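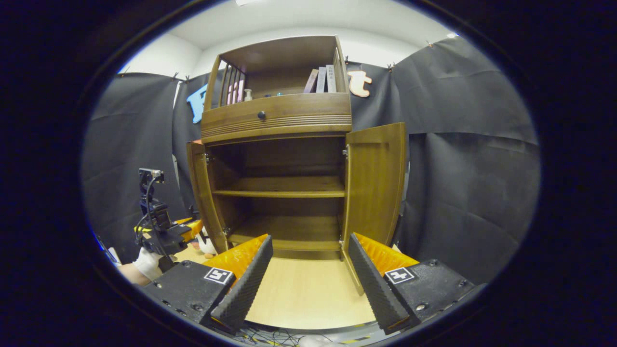

Skip the genealogies, Huệ Thân wrote to me after my last piece, because God can't possibly have meant for anybody to sit through them out loud, and half the congregation is planning lunch by the time you get to Arphaxad.

I've been chewing on that for a fortnight. Huệ is right about the lunch. I have planned some very good lunches during the first nine chapters of 1 Chronicles. But I still think we should read the names, all of them, aloud, in church, with somebody standing up and having a proper go at the pronunciation, and I'd like to have a try at saying why.

First, a confession. For most of my life I skipped them too. I had one of those reading plans that gets you through the whole Bible in a year, and I'd reach the "begats" and let my eye slide down the page until it hit a verb that did something. I did this with Genesis 5, and with Genesis 10, and I did it with Ezra 2 so thoroughly that I couldn't have told you Ezra 2 was there. And I ticked the box every time! The plan never found out.

What changed my mind was being put on the reading rota at Pliltley, where we used to live. The chapel there worked straight through a book at a time and left nothing out, and I drew Genesis 36. If you don't know it offhand (why would you), it's the descendants of Esau. Dukes, mainly. Duke Teman, duke Omar, duke Zepho, duke Kenaz. I practised it in the kitchen all week, and somewhere on the third or fourth run I noticed Anah.

Anah gets one verse to himself. He's the one who found the hot springs in the wilderness while he was out feeding his father's donkeys. The King James says mules where most newer versions say hot springs, so there's been some argument over what the poor man found, but he found something, and people remembered it. Then the list goes straight on to his children. I must have passed over him a dozen times. He has nothing to do with the promise to Abraham and he doesn't turn up later to fight anybody. He was looking after donkeys and he had an interesting afternoon, and it's in Holy Scripture.

Once you've met Anah you start to see them everywhere. In 1 Chronicles 7 there's a terrible little story about Ephraim, whose sons were killed by the men of Gath over some cattle, and it says he mourned many days and his brethren came to comfort him. Two verses further on there's a woman called Sheerah who built towns. She built them! It says so, and then it says nothing else, and I would give a good deal for one more paragraph on Sheerah. In Nehemiah 3, the long one about who mended which bit of wall, there's a man from the perfume trade laying stones, and Shallum working with his daughters, and the nobles of Tekoa, who wouldn't put their necks to it and have been known for that ever since. Imagine. You get out of one building job and people are still reading about it in a cold chapel in the north of England.

Now, the usual defence of these passages is that they're important for history or doctrine. I've heard it preached that way plenty of times. Matthew opens his Gospel with a family tree so that we'll know Jesus is the son of David, and that's perfectly true, and it matters. You'll also hear about the women in it, the four before Mary: Tamar, Rahab, Ruth, and the one Matthew only calls the wife of Uriah. Any decent Advent sermon gets to them sooner or later. I'm glad of those sermons. But they treat the list like a bowl of nuts, where you pick out the cashews and leave the rest. Who's ever preached on Azor? Who's preached on Achim? They're in there between the exile and Joseph, and as far as I can find they don't appear anywhere else in the Bible at all.

My own feeling is that Azor and Achim are rather the point. Most of us are going to be Achim. We'll be somebody's child and possibly somebody's parent or aunt or godfather, and a good while after we're gone there'll be a name on a form, and then there won't be. It does me good to hear a church full of people listen to Achim's name for the half second it takes.

Huệ had a second objection, and it's a stronger one. The lists don't always match. Matthew says Joseph's father was Jacob and Luke says Heli. Matthew leaves out some kings to get his neat fourteens. Genesis 46 gives the household that went down to Egypt as 70, and Stephen in Acts has a different total. If we read these things aloud, says Huệ, aren't we just handing people a puzzle and sending them home with it?

Well, yes. I don't mind that. There are old answers to all of these, some of which I find convincing and some of which feel like someone moving the furniture to hide a stain, and I'd sooner a congregation heard the puzzle from its own lectern than met it for the first time in an argument at work. People aren't daft. A teenager at Pliltley asked me about Heli over the biscuits once and I had to say I'd go and look it up, and I did, and we had the best conversation of that whole year. We still didn't settle it. It wouldn't have happened if I'd said "and so on" and jumped to verse 18.

I will give some ground on length. Ezra 2 and Nehemiah 7 are practically the same list twice over, and I can see that a church doing both within a year would need to be a very patient one. Split them up, then. Have several readers. At Verkent, where my sister goes, they read Nehemiah 3 with a different person for each gate of the city, children included, and she said the boy who got the Dung Gate was the proudest person in the building. It took hardly any longer than a normal reading, and they still got hymn 503 in at the end with all its verses.

And please don't worry so much about pronunciation. This is the thing that really puts readers off, far more than boredom does. They're frightened of looking silly in front of 50 people who, let's be fair, don't know how to say Zerubbabel's relations either. Pick a sound and say it as though you'd known the man. I once got Mahalalel wrong in three different ways in one sentence (it's a lovely word when you get it right, like something going downstairs) and not a soul mentioned it.

I think we've got a bit too used to wanting every reading to hand us something. A thought for the week, or a bit of comfort, something to underline. I want that too, I'm as bad as anyone. But some of the Bible seems quite content to keep other people company while you're in the room. Ezra 2 has a group who came back from exile and couldn't prove which family they belonged to. They'd looked for their names in the register and they weren't there. And they're written down anyway, with how many of them there were, as the people who weren't written down. I read that one evening with the washing-up still in the sink and had to go and stand in the garden for a bit – I hadn't expected it of Ezra.

So I've written back to Huệ and suggested a trade. I'll stop going on about Leviticus, which has been my other hobby horse, if we can have 1 Chronicles 1 read in full this September, Adam to the dukes of Edom, with nothing trimmed. I've offered to do the reading myself. Huệ says fine, but wants it before the notices and not after, and wants someone else to do the dukes.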